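Damine to supply Wota eczema cream to children's clinics across Belby

25th September

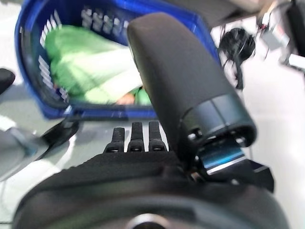 A black robotic hand with a padded palm and a foam-covered thumb.

Damine, the family-run skincare and medicines company, is delighted to announce that its prescription cream for childhood eczema, Wota, has been approved for use in children from the age of two, and that the first supplies will be going out to clinics in Belby over the next few weeks.

Eczema in small children is a tiring business, as any parent who has been up half the night with an itchy toddler will know only too well. Wota is a steroid-free cream, applied twice a day to the affected skin, and it is meant for children with mild to moderate eczema who have not done well enough on moisturisers alone. It will be available on prescription in tubes of 20 g and 100 g, the smaller one being handy for nursery bags and weekends at Grandma's.

The approval follows a study in which 785 children took part, together with their very patient families, who filled in a diary each evening and came back to the clinic more often than any of us would have liked to ask of them. The most common side effect was a short-lived stinging where the cream was put on, mostly in the first few days. Full prescribing details are in the leaflet supplied with each tube, and parents should speak to their doctor or pharmacist before starting any new treatment.

"We have been working towards this for a very long time, and I don't mind admitting there were a few tears in the office when the letter came," said Rhea Agbayani, managing director of Damine. "So many people have had a hand in it — the nurses, the laboratory staff, the lovely team at Echevarría who make the cream for us — and I should like to thank every one of them."

Dr Haris Rind, who led the study, said: "Doctors and families have been asking for more choice in treating young children, particularly on the face and in the creases of the elbows and knees, where the skin is delicate. I am very pleased that we now have another option to talk through with them."

Damine has also set aside 1,000 free information packs for parents, written by specialist nurse Tahira Usmani. The packs cover bathing, clothing, bedtime scratching and how much cream to use, and can be requested through health visitors and GP surgeries. A second printing is planned for April, with versions in Urdu and Arabic to follow.

Doctors and pharmacists who would like to know more about ordering Wota are warmly invited to get in touch with Sadia Hashmi in the medical information team. Press enquiries, including requests for interviews, should go to Bouchra Bouazza at Damine's Belby office.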